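Open day at the Brirdale robot workshop

The Brirdale open day is a small yearly event where the Hodach workshop lets anybody off the street come in and watch robots sort parts. I've been to 2 of them now, and since I keep getting asked what goes on there, I'm writing it all down on this page. It runs in February, doors open at 11, and you don't need a ticket.

The main attraction is the sorting table: brown covering, blue tape, blue bins, little electrical parts. I got there early and still ended up in the second row!
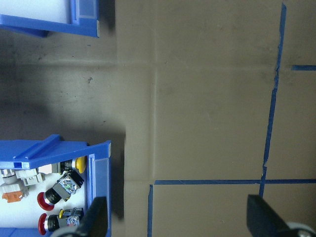 Red and yellow push buttons in the bin, seen from down at the gripper.

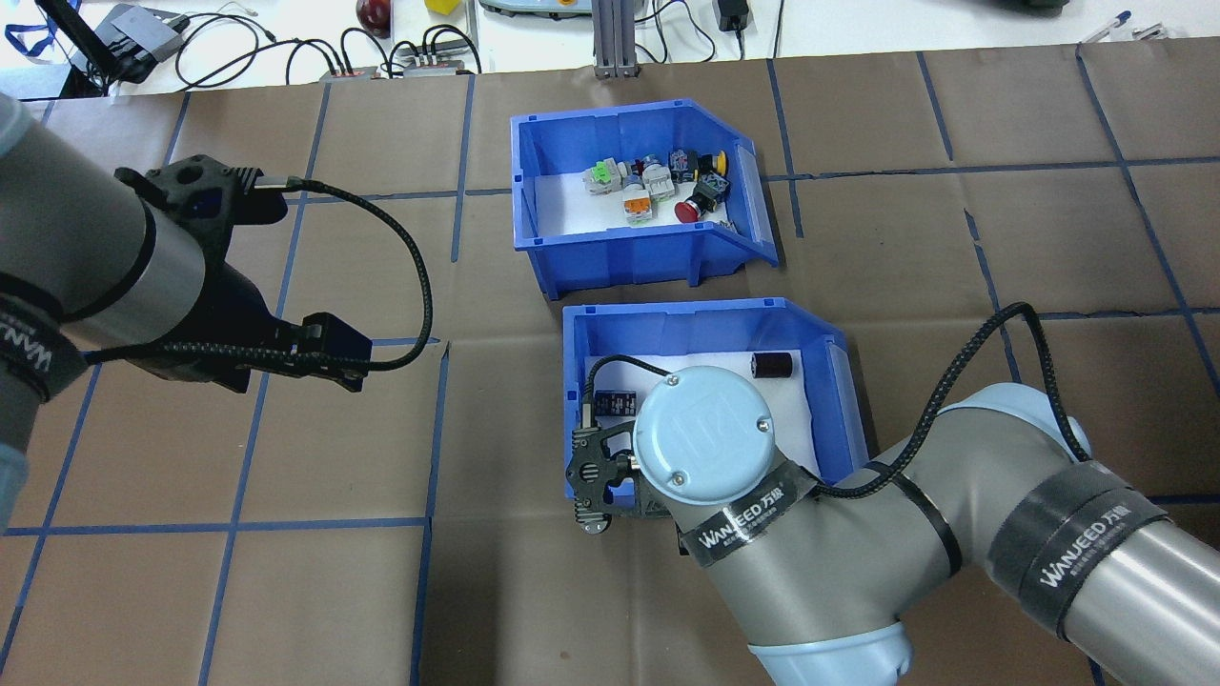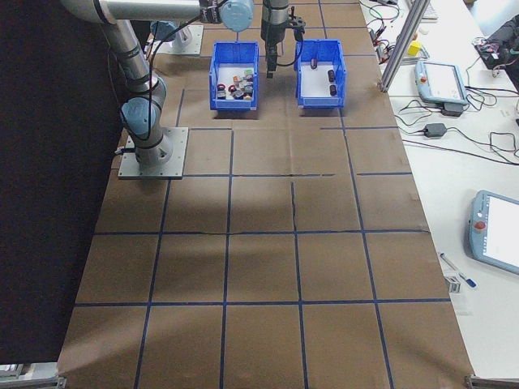
Hjørdis Nygård wrote to me after reading an early version of this page and said I should put the talking part first, as the demonstration makes a lot more sense once you've heard how the arms get their instructions. She also felt I'd been unfair to the morning session, which she thought was the better of the two. Fair enough, Hjørdis, but I'm leaving the order alone (the arms are what people come for).

The talk

It lasts 30 minutes and it's held in the hallway, so wear something warm. The speaker this year went through the difference between a robot that repeats a path and one that has to find the part first. Repeating a path is the old way, and it works great as long as everything sits in the same spot each time. Finding the part means cameras, and cameras mean a lot of fussing over shadows and shiny surfaces. I had no idea how much of the job is lighting.

There was a good question from the back about teach pendants, the handheld controllers you use to move an arm around and store positions. You can see two of them on the white desk in the last of my three pictures. The speaker told us most beginners drive the arm too fast in their first week and then get very, very careful.

The demonstration

Hodach calls its sorting routine Darwish, and I never did find out why. The idea is to deal with mixed components, the kind of stuff that piles up in any electrical shop: push buttons, terminal blocks, capacitors. Round things are harder than square things, I learned, because they roll when you touch them wrong. Emergency stop buttons are awkward too, with that big mushroom head making one end so much wider than the other.

What I like best is that you can ask questions the whole time and the staff don't mind stopping to answer. I asked why anyone would use tape for the grid instead of printing one, and was told tape is easy to move when the layout changes.

Getting there

Take the number 7 bus to Baltlow and walk down the hill past the old dairy. Parking is hopeless. There's coffee by the entrance, and kids are welcome as long as they stay behind the rope.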